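Folding of trousers

The folding of trousers is the practice of reducing a pair of trousers, jeans or similar leg garments to a compact flat or rolled shape for storage, sale or transport. It is part of ordinary laundry work and is also done in shops, hotels and commercial laundries. Most methods begin by laying one leg over the other and end with a rectangle in which the waistband forms one edge.

Surface

Trousers can be folded on a bed, against the body or on a table. A table is usually preferred where many garments are handled, as a firm surface lets the cloth be pressed flat by hand. It should be long enough to take the garment at full length. Rough or splintered wood can snag fine cloth.

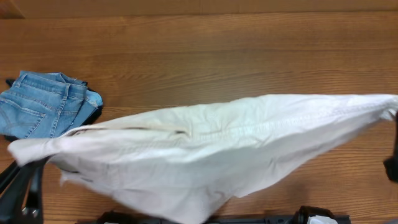 Author: Laundry and Household Editors

Denim keeps a fold well on account of its weight. A folded pair of jeans is thickest at the waistband and at the yoke, the shaped panel below it, where several layers of cloth and stitching meet. Stacks of jeans therefore tend to lean. Shops often correct this by turning every second pair so that the waistbands lie at opposite ends – a method known in the retail trade as alternate stacking. Back pockets are normally left facing out, which makes the style easier to tell without opening the fold.

Faded lines often appear on jeans where the cloth creases in wear. Repeated folding along the same line has a smaller effect, but jeans stored for long periods may be refolded at a different point.

Common methods

In the half fold, the garment is held by the waistband, one leg is laid on the other and the crotch point is tucked in to give a straight side. The hems are then brought up to the waistband and the length is halved again. This is the method most often used for jeans and casual trousers.

In the third fold, the doubled legs are divided into three equal parts. The result is shorter and thicker, and may be stood on edge in a drawer.

In the seam fold, used for dress trousers, the inner and outer leg seams are brought together so that the front crease lies at the edge. Trousers folded this way are more often hung over a bar than stacked.

Rolling begins at the hem or the waist once the legs have been laid together. It is common in travel packing. A rolled garment takes up odd spaces in a bag, but heavy cloth makes a bulky roll.

Sorting before folding

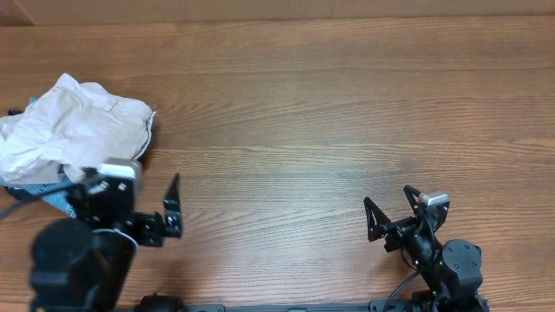
Author: Laundry and Household Editors

Garments taken from a dryer or basket are usually tangled, and pale and dark items may lie on top of one another. Separating them first saves handling. New dark denim can give off loose dye, and the usual advice is to keep it away from light cloth until it has been washed several times. Heaps left unfolded while still warm from the dryer set into sharp wrinkles, especially in cotton.

A house manual printed for the Plinbridge laundry at Cotcombe, last revised in March, gives its staff a fixed order: heavy trousers first, then light trousers, then shorts and shirts. It limits a stack of jeans to 7 pairs and a shelf to 50 garments. The same manual lists 147 garment types, most of them variants in cut that are folded in the same way.

White and light trousers
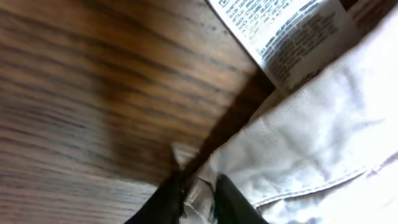
White trousers are folded with more care than dark ones, as marks and uneven creases show readily. The table is wiped beforehand and the garment is smoothed from the waist toward the hem. Off-white cotton of a canvas or twill type does not fall flat by its own weight: soft folds stay in the cloth when it is laid on a wooden tabletop, and a stitched seam stands up as a raised line where two layers join. Such seams are pulled straight before the first fold is made, or they will push a ridge through the layers above. Tissue may be placed between the layers for long storage.

Folding aids

Boards and hinged plates are sold for shirts and are less used for trousers, whose length exceeds most models. The Wutent board, made by Kuruc, has a long center panel for this purpose and is listed in the maker's catalog as item 756. A strip of stiff card cut to the width of the shelf serves the same end and is widely used in small shops.

See also: Ironing; Clothes hanger; Laundry sorting

Page last revised September 2024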